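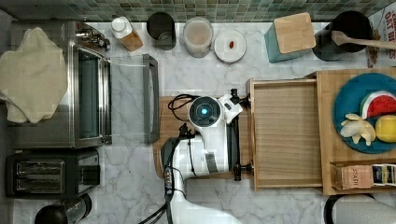 Kitchen counter, toaster end.

Quarter past five in the morning, March, and I have been awake since three because of a bowl of flour and water.

The starter came from Vekdale with me, in a jam jar, on my lap, like a nervous pet. It had been going for years there without any help from me beyond the occasional spoonful. Since the move to Darow it has sulked. I feed it at night, I get up, and it has produced four bubbles and a smell of nail polish. The jar has a rubber band on it to show where the dough is supposed to rise to. The rubber band has never felt so unchallenged.

So last night I decided on a proper campaign. I read the whole of the Fontes flour bag, including the part about storage. I read my old notes, which are mostly grease. I worked out that the kitchen in Vekdale was warm and this one isn't, and that what I'd been calling my touch was a boiler behind a thin wall. Eighteen years of people saying I had a gift for bread and the gift was plumbing.

The plan was a warm water bath, a feed at ten, another at three, and dough mixed by six. I set an alarm for the three o'clock one and then lay there from one o'clock onward waiting for it so I wouldn't be startled. When I did get up the floor was so cold that I stood on a folded dish towel and shuffled, which is how I'll be found someday.

At three it had risen. I want that written down. It had gone past the rubber band by the width of a finger and it smelled of apples and yogurt, and I stood there on my towel feeling like a person who has won something. I fed it again. I should have left it alone. I wrote in these pages last month that I should leave it alone, and underlined it.

What I did was decide that if warm was good, warmer was better, and I changed the water bath for one straight from the tap at its hottest. Then I went and sat in the armchair to read until it was ready. The book is the one about the lighthouse, which I've been reading since before Christmas. I'm on page 21. I don't dislike it. The man has been rowing toward the lighthouse for some time and I'm prepared to let him take as long as he needs.

Came back at five. The starter had gone flat and grayish and there was a layer of liquid on top. I put a finger in the water and took it out again quickly. Two hours, and you could still have poached an egg in it. I said several things to the jar that I regret.

Now I have the question of what to do with a morning that was supposed to have bread in it. I've moved the jar to the shelf over the fridge and I'm not looking at it. There's a spoonful of the old batch in the freezer, dated in my handwriting with a month and no year, so it is either a backup or a fossil.

Later, twenty to nine.

Made soda bread. There, I've said it. Soda bread takes no talent and no alarm clock, and it was on the rack before seven, and it's very good, which I resent. It was 300 grams of flour, a carton of buttermilk that was a day past its best, soda, salt, and a cross in the top with a knife. The recipe told me to handle it as little as possible. I've never been so well suited to an instruction in my life.

Ate two slices standing up, with the butter so cold it came off in shingles. Then a third sitting down, to be civilized. The crust was hard enough to hurt the roof of my mouth and I kept going.

The kettle has started making its noise again, a sort of rising whine with a click at the end. I bought it from Skimero because it had a good guarantee, and the guarantee is in a box, and the box is one of the ones in the hall that just says MISC. I labeled those boxes. I remember doing it. I had a fresh marker and a system, and the system lasted through the bathroom and half the bookcase, and after that everything in my life turned out to be miscellaneous.

I opened one of them while the second pot of tea was brewing. It had a lampshade, a bag of clothespins, the good scissors (!), three phone chargers for phones I no longer have, and a loaf pan I bought a replacement for in January. So now I have two loaf pans and no loaf. The scissors I'd accused the movers of taking. I didn't accuse them out loud, I just thought less of them for several weeks, and I'd like to withdraw that. 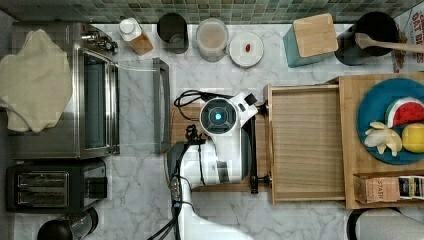

Fruit on the blue plate, drawer open.

It rained from nine until after lunch. Walked to the store in it anyway, on the principle that the bread campaign needs better flour, and that standing around near the fridge pretending not to look at a shelf is no way to spend a Darow morning. The hill up from the river is worse with a bag. There's a bench halfway that I've been too proud to use, and today I used it, and it was soaking. I sat there long enough to make it look deliberate.

The store had the Fontes white and the Fontes wholemeal but no rye. Everything I've ever read says that a sick starter wants rye. I asked, and was told that rye comes in with the next delivery, and when I asked when that was I got a look that said I was new. I am new. I bought the wholemeal, some leeks, a piece of cheese I didn't need, and a thermometer. The thermometer was a moral purchase. I've always been rude about people who bake with thermometers.

Put it in the kitchen when I got home and went around with it like a ghost hunter. The windowsill is hopeless. The counter is poor. The shelf over the fridge is the best of the bunch, so the jar had been sent into exile in the one comfortable spot in the house. I looked at it then. I'd given in by that point. I poured off the liquid, and under the gray part there was a paler part, and in the paler part one bubble.

One bubble isn't much. I've taken a spoonful from the bottom, as you would from a fire, and fed it with the wholemeal and with water I tested first. I wrote the temperature on the back of an envelope, then lost the envelope, then found it under the leeks. It was lukewarm. My grandmother would have called it blood heat and used her elbow, and she never lost a jar in her life, though she also had a range going day and night and strong views about drafts.

Slept in the chair for an hour after lunch. Didn't mean to. Woke up with the lighthouse book on my chest, open at page 21.

Leek soup for supper with the rest of the soda bread toasted, because by evening soda bread has turned into something you could resole a boot with, and toasting hides it. Too much pepper. The cheese I didn't need went on top, so I suppose I needed it. Washed up straight away for once and dried the knives.

Things to settle before I go to bed. I am not setting an alarm. The jar is on its shelf with the rubber band pulled down to where the level is now, which makes it look as though I'm lowering my standards, and I am. The water bath is retired. If there's any life in it tomorrow I'll feed it after breakfast, at an hour when a reasonable person is up, and if there isn't I'll thaw the fossil and see what year it comes from.

I also mean to go back through the MISC boxes and write on the outside what's on the inside. One a day. The next one rattles.

Ten at night. Went down for a glass of water and checked. Two bubbles, and possibly the start of a third over by the glass, but my reading glasses were upstairs and I wasn't going back up for them. Left it alone. Underlining that again.

Last updated: March

Recent entries
The boiler and I
Leaving Vekdale with a jar on my lap
What the movers didn't take
The bench on the river hill
Pancakes, a defense
Page 20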